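4.2 Time alignment and the white-desk problem

The replay tool described in Section 3 assumes that every stream in a recording shares one clock. Ours did not, and for most of the spring we blamed the pose estimator for errors that belonged to a timestamp. We report the episode at some length in the hope that a reader will recognize the symptoms faster than we did.

Each hand-held gripper logs a wide-angle video stream and an inertial stream. Dreltovance, our recording and replay package, merges the two and passes them to Melness, which estimates the path of the gripper through the room. In the first release, Melness took the arrival time of each video image as its capture time. The gap between the two was 69 ms on a quiet machine and anything it liked on a busy one. At slow hand speeds the resulting path looked perfectly respectable. At normal hand speeds it acquired a wobble that two of the authors separately explained as operator fatigue, to the annoyance of the operators.

We replaced arrival times with a fitted offset per recording. The fit slides the rotation rate computed from the video against the rate from the inertial stream and keeps the best match. It needs some actual rotation to work with, so recordings now start with a short wrist twist. Operators forget the twist about as often as one would expect, and the tool rejects any recording where the match has no clear peak.

With timing repaired, a second failure became visible. Melness builds its map from small, high-contrast features, and a modern office has gone to great expense to remove those. When the gripper is held low over a plain desk, much of the lens is filled by a surface with nothing on it, and the features that survive crowd into a band near the horizon. Rotation stays well constrained there. Translation toward and away from the desk does not, and the solver will happily slide the whole path a few centimeters and report success.

Figure 4 gives a view of this kind. Most of the usable structure lies along the back of the desk and beyond it, with the divider supplying the strongest nearby edges.
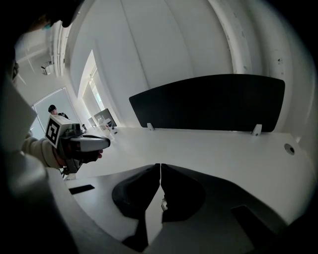

Figure 4. Wide-angle view from one gripper over a white desk. A second gripper, at left, carries a marker cube.

We made two changes. First, features are now drawn from a grid over the lens, with a cap of 9 per cell, so that one busy monitor cannot outvote the rest of the room. Second, when another gripper's marker is in view, Melness adds the relative pose between the two devices as a soft constraint. The weight is kept low at steep viewing angles – a flat marker seen nearly edge-on has strong opinions and little evidence.

We reprocessed 430 recordings with both changes and left every other setting alone. Fewer paths were rejected by the replay check, and the ones still rejected were mostly short recordings with no twist at the start. The grid alone accounted for the larger share of the gain. The marker term helped only in two-handed tasks, and in a few of those it made matters worse until we fixed a sign error in the cube geometry, which had survived two code reviews and a unit test written by the same person as the error.

Moving people remain a nuisance. Features on a sleeve or a head are rejected by the outlier test if they move quickly, but a person who stands still for long enough becomes furniture as far as the map is concerned, and takes part of the map along when leaving. We tried masking people before feature extraction and dropped it, as the mask also removed the second gripper whenever a hand was around it. A mask that spares the marker cube is in progress.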